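10/06/2023
By a parent at Urnness

Went to the upper school information evening at Urnness and came home with a folder. The folder is very nice. It has a pocket for business cards, and I can't think what an eleven-year-old is meant to do with that.

The head talked for a long time about "the whole child." I wrote that down and then wrote a question mark next to it. Tokley, where we looked in August, also had the whole child. So did Mkhize. I'd like to visit a school that admits it only wants the top half.

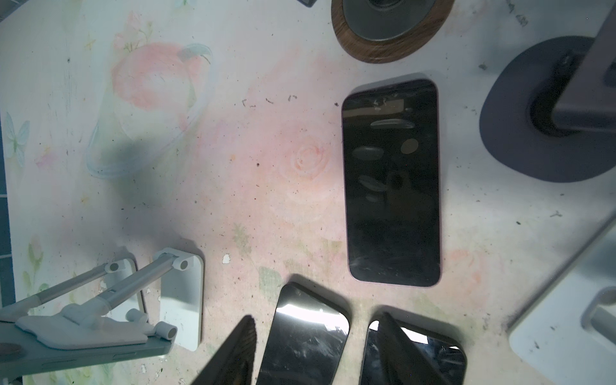 What I wanted to know was who teaches math in the first year and how long they've been there. I asked. The answer was that the department is "in a period of growth," and I take that to mean somebody left. A father behind me asked about homework and got a slide about balance.

Then the advisory program. Every student is placed in a group of 10 with one adult who follows them all the way through. I like this on paper. My niece's school had the same thing and her adult changed every year, so she got followed by a relay team. Asked how many advisors from the first year are still with their groups. They'll get back to me.

The learning platform is Jadico, same as Tokley's, and it costs families $600 a year on top of tuition. Nobody on stage said this out loud – it's on page 20 of the folder, under "Enrichment." The trip fee is there too, $2,149, for a week of "guided independence."
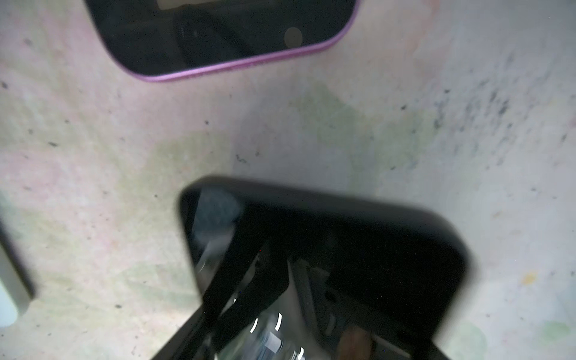

Things I did like: the library was open and had kids in it, reading, at seven in the evening. The art on the walls was uneven, some of it plain bad, so I believe the students made it. The chemistry teacher told us the labs are too small and she'd like new ones. I trusted her more than anyone else in the building.

D. wants to put down the deposit. I want to see an ordinary school day first, without the cookies and the string trio. We agreed to talk after the weekend, and I've emailed the office to ask about a visit. Also need to find the immunization form, the blue one.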